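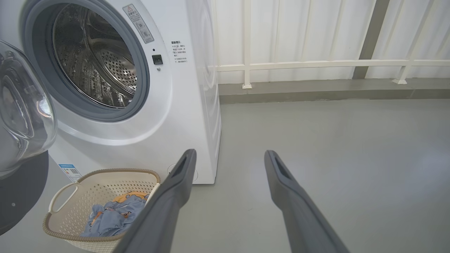 1 min read · 4 comments

Thu 29 May
By Domenica Lehner

Residual Load

The tenancy agreement for the Firnari building ran to 324 clauses. Wyss had read them all twice, and on the second reading he found the one concerning the dead.

Clause 100 stated that a former tenant could remain on the premises after death, provided that rent was paid and noise kept below the level set out in Schedule B. The previous occupant of his flat, a retired surveyor, had been in credit since March.

Wyss wrote to the managing agents, Meltetum. They replied in four working days. The surveyor was entitled to the hall, the airing cupboard and half of the kitchen, measured from the window. Wyss was entitled to the rest. Costs for hot water would be split.

He marked the kitchen floor with tape. By morning the tape had moved 600 millimetres to the left. He checked it against the plan and found that the new line was correct – he had measured from the wrong side of the sill.

He left a note on the worktop acknowledging the error. The reply was in pencil, in small capitals, and gave the tolerance.

After that they corresponded on Sundays, mostly about the boiler.

Contact | © Flillus Short Fiction | Back to top

We use cookies to remember your settings. Accept | Manage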